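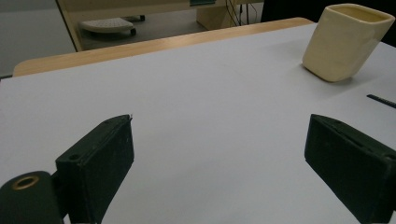 4.2 The cleared table

Participants were asked to clear a table "as you would before going to bed" and to stop when they felt it was done. The wording was Staniforth's, and we kept it after a more careful version, tried in October, led two people to wipe down the chair legs.

Of the 2,442 objects logged across the Hukstead households, 2,039 left the table within the first pass. Most went where one would hope: plates to the sink, post to a different pile of post. The remainder are of more interest to us. They were lifted, considered and put back, sometimes a hand's width from where they had started, and the householder then declared the table clear.

We call these objects residents. A resident is typically a small open vessel – a vase with no flowers, a cup that has stopped being a cup – and it tends to live towards one side, where it is least in the way of a newspaper. Palumbo (in an unpublished note on his own kitchen) had proposed that residents survive on merit, being either useful or liked. Our interviews give this little support. Asked what the vessel was for, one participant said "pens", looked inside, and changed the subject.

Figure 3 shows a pale ceramic container on a white tabletop with a light wooden edge. A piece of this sort is easy to overlook when it is close in colour to the surface beneath it, and in our coding trials the two raters disagreed more often over pale vessels on pale tables than over anything else except fruit bowls.

Figure 3. Cream-coloured, square-mouthed container with a glossy glaze, on a white tabletop.

Whitlock's earlier scheme would have scored such a table as untidy. We think this is harsh, and also that it would condemn most of the town. We therefore count a table as cleared if it holds up to 2 residents, provided the householder does not apologise for either of them. The effect of this rule on the Pliltivden sample is taken up in section 4.3.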